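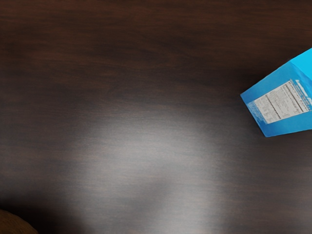

## Ellov: should I spend my ore on the Wei bow or save for the shipyard?

Hi all! So I'm stuck and I figured somebody on here has been through this already. I'm playing Ellov for the first time (normal difficulty, no mods) and I've just reached Lusbridge after way too long wandering the marsh. I've got 1,523 ore in my bag, and the trader by the north gate has the Wei bow for 1,293. It looks amazing, and my current bow is the starter one, which I never upgraded because I kept putting everything into my shield like a dummy.

Problem is, the harbor quest just opened up and the foreman wants ore too, and he won't tell me how much until I've talked to the pilot, and the pilot only shows up at night. If I buy the bow I'm pretty much broke. Does the trader's stock change when you move the main story along? And does the bow stay good later on, or am I going to swap it out in an hour? I don't mind small spoilers, but please don't tell me who's in the lighthouse!

*Posted by marshlegs, 19 Sep 2026*

---

**toastedowl**

Buy the bow! I did the same thing on my first run and used it all the way to the end. The damage number on the card looks kind of meh, but the arrows go through shields, and there are a LOT of shields coming up once you leave Lusbridge (the toll road, ugh). You can upgrade it twice at the forge and the second upgrade makes the draw much faster, so try to get that before the quarry.

As for the trader, yes, his stock changes. Once you finish the harbor quest he packs up and moves down the coast, and on my save he had the bow with him but the price had gone up. I don't know if that's the same for everyone. I'd get it now while you've got the ore.

For the foreman, talk to the pilot first (sleep at the inn, pick "until dark") and you'll see he only asks for 93. You've got plenty for both. I sat there grinding crabs for a whole evening before I found that out, so learn from me I guess.

---

**gravel_pete**

crossbow is better

---

**nine_lanterns**

I agree with toastedowl on the price, but I'd think about how you play before you spend it. You said everything went into your shield, and you can't block while the Wei bow is drawn. The starter bow lets you block, this one doesn't, and it took me ages to get used to that. I died on the toll road over and over pressing a button that did nothing!

If you like standing right up in people's faces, have a look at the Clusteck hammer first. It's in the chest under the old mill, it's free, and you can get there from Lusbridge without touching the main story. Bring something for the dogs. Then if you still want the bow, go back for it, just do it before you hand in the harbor quest.

Also make a separate save before you buy. He'll buy the bow back from you, but for a lot less than you paid.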